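Why Clothes Are Sorted Before They Are Washed
A Jerkthorpe Museum of Home Life page for young readers

Blue denim, gray cloth with thin white stripes and bright magenta fabric can all end up in the same pile.
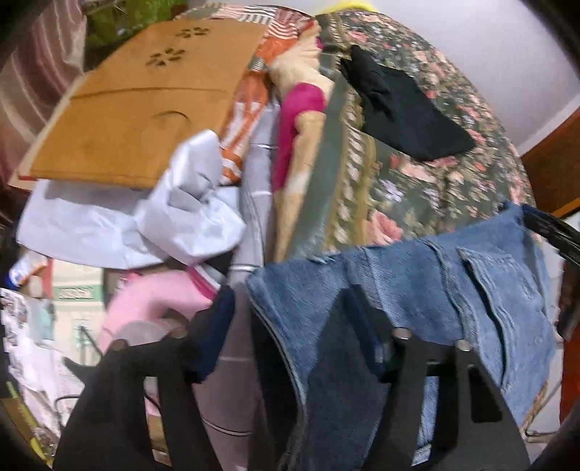 What is fabric?

Fabric is the material that clothes are made of. Most fabric is made from long, thin threads called yarn. Some yarn comes from plants, such as cotton. Some comes from animals, such as wool from sheep. Other yarn, such as polyester, is made in factories.

When yarns cross over and under each other, the fabric is called woven. When yarn is looped together, the fabric is called knitted. A T-shirt is usually knitted, and this is why it stretches when you pull it.

Why is denim so strong?

Denim is a woven cotton fabric. Its yarns are packed closely together and make slanted lines that you can see if you look closely at a pair of jeans. In most denim, the yarns going one way are dyed blue and the yarns going the other way are left white. Turn up the leg of your jeans and you will find that the inside is paler than the outside.

The places where two pieces of denim are joined are called seams. A seam on denim is often thick enough to feel with your finger. Pockets are stitched on firmly as well - they have to hold coins, keys and hands.

How is a pile sorted?

Families sort laundry in different ways. Many begin with color. Dark and bright clothes can lose a little dye in the water, especially when they are new, and the dye may settle on paler clothes. A white sock washed with a new red shirt may come out pink.

Next comes weight. Jeans and towels are heavy and can rub against thin fabrics, so delicate clothes are often washed separately.

Last of all, check the label. A small picture of a washtub means that the item can be washed. A washtub with a hand in it means that it should be washed by hand. A washtub with a cross through it means that it must not be washed in water.

Try it at home

Ask an adult before you begin. Choose 5 pieces of clothing and find the label on each one. Write down what the fabric is made of and copy the washing pictures.

Then feel each fabric with your eyes closed. Can you tell which is denim? Bring your notes to the Rustad Room at the museum in October, when visitors may try weaving on a small loom.

Words to know

Dye: a substance used to give color to fabric.
Hem: an edge of fabric that has been folded and sewn down.
Seam: a line of stitching where pieces of fabric are joined.
Yarn: a long thread used for weaving or knitting.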